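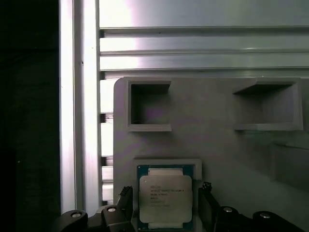
The Skukar build has moved along faster than I dared hope since December, and your grant is the reason we could buy decent extrusion for the base! The task board is bolted up in our corner of the workshop now. The processor sits in its gray holder at the front, with the two square compartments further up, and both gripper fingers fit down either side of the chip, which was my big worry all winter.

Ursina Zaugg rewrote the approach routine and we've logged 287 pick attempts with it so far (I'll send the spreadsheet separately). Spending stands at $1871, so $667 is left, and I'd like to put most of that into 2 spare sets of fingers and a better power supply. Next up is placing, which is fussier, and we can't wait to start.

Lukian Stasiv, April 24, 2022

2 comments
Share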